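Bushra Gondal @ Zultemov
April 2026

OK so I finally rewrote our floor rules for working around the humanoid, and a few of you asked to see them. Thread! (long one, get a snack)

1/ Background: the old version was a PDF from Van Leeuwen that ran to 60 pages. I love a thorough document, but I watched three new people scroll straight to the end and sign it. Mine fits on one sheet and it's taped up by the door.

2/ Rule one is feet. Know where yours are, know where the robot's are, and know what the cables are doing in between. We all stare at the hands when we start out and forget there's stuff going on at ankle height.

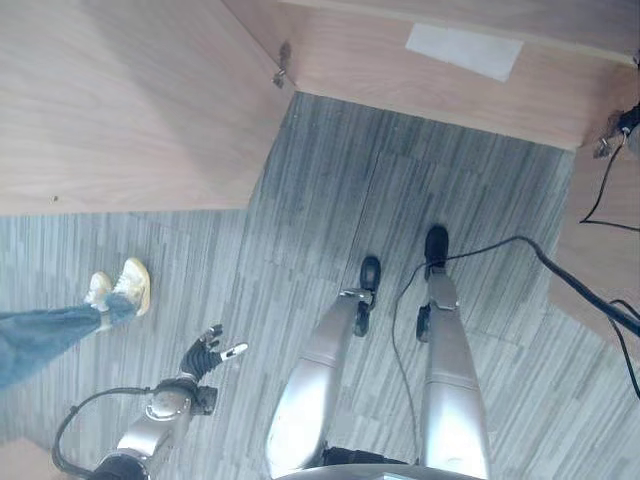
3/ So you say "stepping in" out loud before you cross the boards, and you wait to hear "clear" from whoever has the stop button. If you don't hear it, you stay out. Aicha Alaoui made me add that last part and she was right, because people (me) were saying it and walking in on the same breath.

4/ Closed shoes, always. Laces tied, no dangly lanyards, long hair up. I know it sounds like middle school shop class. My shop teacher had great rules!

5/ Rule two is hands. If you have to get close to the arm, you tell the operator which side you're on, and the operator takes their hands off the controls till you say you're done. "Just one second" isn't a thing. We banned the phrase.
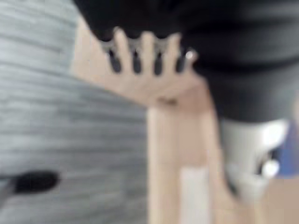
6/ Got this one in my replies already: who gets to hit stop?

Anyone in the room. Visitors, interns, the person dropping off lunch. You don't have to explain yourself first and you don't get teased for it afterward. I'd take 100 stops we didn't need over one we skipped.

7/ Related: whoever pressed it does NOT restart. The operator restarts, after a walk around the whole enclosure and a look at every cable. Takes a minute. Yes, even on a Friday afternoon when everybody wants to go home.

8/ We also write every stop down, in a paper notebook, one line each. Tustia has a nice app for this and we tried it, but the notebook is the one people fill in. Time, who, why, done. I read it on my coffee break and it has changed more of these rules than any meeting did.

9/ Last one before the part about new people: keep your feet out from under the arm, even when it's just hanging there and nothing seems to be going on. Pick a spot, stand in it, and if you want to move, say so. 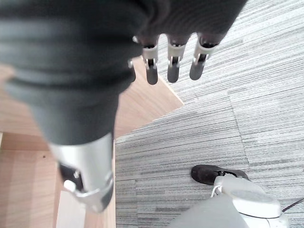
10/ NEW PEOPLE

First day you only watch. Second day you hold the stop button and do nothing else. After that you can step in with someone next to you. Pellum does it in a single morning and good for them, but I like the slow way.

11/ I'm redoing the sheet in September, so if your lab has a rule you swear by, send it to me. Cable rules especially, ours still need work.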